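Reports > Visits > Tescombe

Last updated: May

An open afternoon at the robot hall in Tescombe

I work in the instrument department of a hospital, the place where the used instruments come down from the operating rooms, are washed, inspected, packed in baskets and sent to the sterilizer. I have done this work for many years and I never saw a robot near it. So when our department got an invitation to an open afternoon at Mohammadi, a company in Tescombe that develops robot arms for sorting work, I put my name on the list the same day.

The train from Grurnow takes 52 minutes and then there is a bus. I went with my colleague Jhonatan Salazar, who repairs our washing machines and wanted mostly to look at the motors. We arrived a little before two. At the door they gave us a badge and a paper with the plan of the hall, and we could leave our coats in an office. There was coffee, quite strong, and small almond cakes.

The company has 29 employees. I had expected more, because the hall is large. It was a storage building for garden furniture before, and the heating is still weak at the far end, where of course the most interesting table was.

Our guide was Gerardo Zuccaro. He leads the project which they call Pududa, and he asked us at once to interrupt him when he said something wrong about our profession. I found this a good beginning. The purpose of Pududa is simple to say: instruments lie on a table, and they must go into a mesh basket, or come out of it, without being damaged. For a person this is the first thing you learn. Mr. Zuccaro told us that it is the hardest task they have tried so far. The instruments are thin, they shine, and they lie across each other.
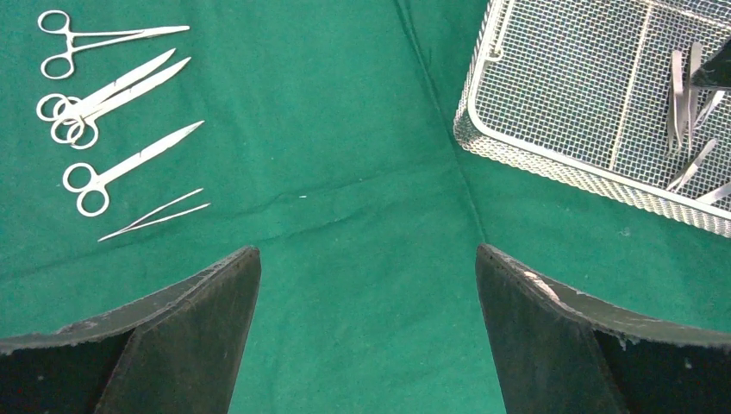
Scissors, a hemostat and tweezers on the green cloth, with the mesh basket at right. View from the gripper.

I must say I was pleased with the table. They had used a green cloth and real steel instruments, and the basket was of the same type that we have at work, with fine mesh and a bar inside. At a trade fair I once saw a demonstration with plastic spoons, and this is not serious for people like us. Jhonatan asked if they bought the instruments new. They are training pieces, said Mr. Zuccaro, and none of them goes back to a patient.

What surprised me is the way the robot learns. I had thought that an engineer writes down every movement in a program. In this project a person guides the arms through the task, again and again, and every time the movements are recorded together with the pictures from the cameras. One such round they call an episode. For the instrument table they had recorded 1,842 episodes until our visit. Mr. Zuccaro could not tell us how many they will need. He said he had stopped guessing.

A lady from another hospital asked if it is not boring to do the same thing so many times. One of the operators answered that the first hour is interesting and the second hour is not, and that they change places before mistakes come. We have the same rule at the packing table, only that our breaks are shorter.

I had prepared some questions at home and I give the answers here as well as I could write them down.

My first question was about the fingers. I was worried about steel tips, because a hard grip on fine scissors can bend them and you don't see it before the surgeon complains. The fingers on the gripper which I looked at have a dark covering, and at the edges it is already worn. In a clean room you could not have such a surface, I said, for small pieces can come off. Mr. Zuccaro agreed and wrote it in his notebook. For now they change the covering when the grip becomes bad. He would like a material that can be washed at high temperature but they have not found one which is also soft. 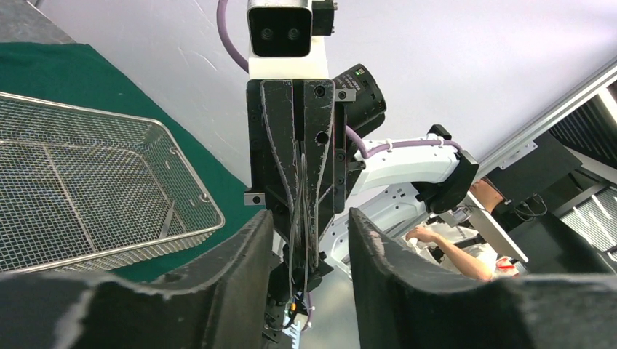 My second question was about the cameras. I wanted to know if the robot can see whether an instrument is clean. It can't, and they don't try this at the moment. The cameras help it to find the piece and to judge how it lies. To look into the joint of a clamp for rests of blood is a different work, and I was glad that he did not promise it. Jhonatan had many questions about the cables and how often they break when the arm turns. The answer was long and technical and I went to get another coffee.

My third question was what happens when two pairs of scissors lie on each other. We are taught to take the upper one by the rings and to lift it away slowly. The operators had found the same method by themselves, without a teacher from our side, and they laughed when I told them it is in our schoolbook with a drawing.

Then we were allowed to try, each visitor for 3 minutes. You have to hold the controls lightly and I held them much too hard. My hand wanted to feel the instrument and there was nothing to feel, only the controls. I brought one pair of tweezers over the basket and dropped it too early, so that it fell on the rim and then on the cloth. Jhonatan was better than me. He says it is from repairing pumps in places where he can't see his fingers.

The cloth was also a subject. In our department it must lie flat, and a fold would be corrected immediately. At Mohammadi they leave folds on purpose in a part of the episodes, so that the robot doesn't learn only one perfect table. I understand the reason, but it was difficult for me not to pull it straight.

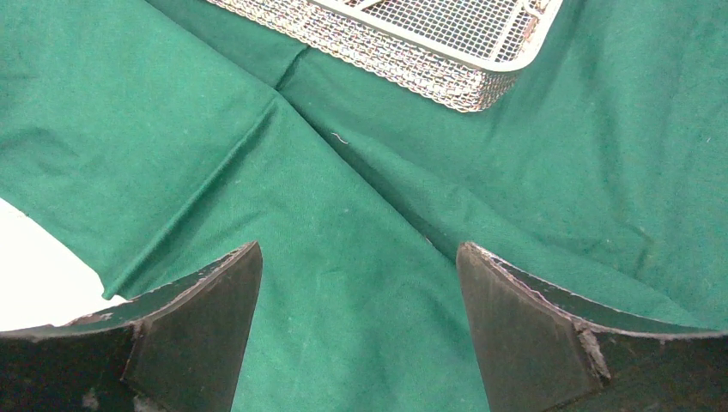
Open gripper over the folded cloth, the basket at the top.

At the end we sat together in the office, and Mr. Zuccaro asked what we would want from such a machine. The answers were different. The lady from the other hospital wants help with the heavy baskets and nothing else. I said I would like a robot that lays the instruments out after the washer, in order, so that my colleagues can use their time for inspection. It would not need to be fast, if it can work in the night. Jhonatan said it must be possible to open it with normal tools.

For those who want to go: there will be another open afternoon in the fall, and you must register with the office by e-mail. The groups are small. Take a warm sweater for the far end of the hall, and bring your own questions, for they have time to answer. The last bus to the station leaves at 5:40 and it does not wait.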